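Week 2 – Can a machine clear the table yet?

Kitchen work is my favorite test of a robot, and I hope it becomes yours! A factory arm sees the same part all day. A kitchen robot gets a slick pepper, then an orange, then a plate with a rim in the way. In the Sekier simulator we can try a grasp 700 times before lunch and never bruise a thing.

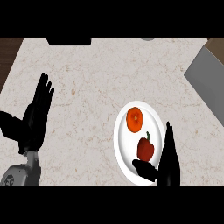

Reading the grasp
Look at the hand by the red pepper, fingers upright, thumb reaching across the plate. Where would you close first? Sketch two options and mark the contact points. The orange is a separate problem – no stem, no lobes, and it rolls.

So, yet?
Partly. Single objects, yes, often beautifully. A whole messy counter, no. Read the Ilidska notes, first 30 pages, and bring one chore from your own kitchen that you think would beat the simulator.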